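Orent Robotics Open Day: Your Questions

We open the lab to visitors in August, and every year the same questions land in our inbox. Most of the answers are below. If yours is missing, write to us, we like getting mail! 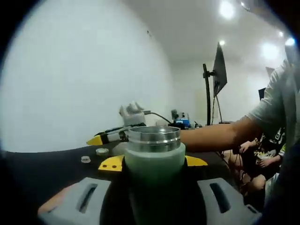

The short version: come by between 2 and 6 p.m., wear what you like, and plan to stay longer than you meant to. People usually do.

Do I need to sign up?

Not for the open tables. You can walk in and wander. The Claeys Room talk needs a free ticket because the room is small. Tickets are at the front desk from the moment the doors open, and they go fast.

What will I see?

Robots being worked on by the people who work on them. There are hand-held grippers you can squeeze yourself, an arm with a 3D-printed hand, and a long bench of parts in various states of repair. We don't put on a stage show. If something stops mid-task, you get to watch us figure out why, and for me that's the best part of the afternoon (I have seen a crowd cheer for a cable getting plugged back in).

Can I try a gripper?

Yes, please do! Everybody gets a turn, and kids tend to pick it up faster than their parents. You close the fingers around a cup or a bottle, lift it, and set it down where you want it. It sounds like nothing. Then you try a flat plastic gear and suddenly you have a lot of respect for your own thumbs.

What is Duster?

Duster is our table-clearing project. The goal is a robot that can tidy a messy workbench without throwing out the one tiny screw you needed. Last year it managed cups and boxes. This year the team is trying small loose parts, and it still drops plenty of them. Ask to see the list of things it has dropped.

And Stesturix?

That's the software that lets us line up what a person's hand did with what the robot hand did afterward. There's a screen where you can play with it. Fair warning, it's easy to lose half an hour there.

How many people come?

About 400 last time, spread over the afternoon. It's busiest in the first hour. If you'd like a long chat with someone at a bench, come after 4.

Is it okay for children?

Very much so. Under 12s need an adult with them. Keep fingers away from the moving arm unless one of us says it's parked, and watch the cables near the tables.

Is the building accessible?

There's a ramp at the side entrance and an elevator to the lab floor. Some of the benches are high, so tell anyone on the team if you'd like a gripper brought down to you. The Claeys Room has space for wheelchairs in the front row.

Can I take pictures?

Go ahead. Just ask first if there are other visitors in your shot.

Can I bring my own robot?

We were hoping you'd ask! There are 3 tables set aside for visitor projects, with power. Half-finished is fine. Email us a line or two about what it does, or what it's supposed to do, and whether it needs floor space.

Is there food?

Coffee and lemonade in the hallway. No drinks at the electronics benches, please.

Where do I park?

Behind the building, free all afternoon. The bike racks are by the side entrance.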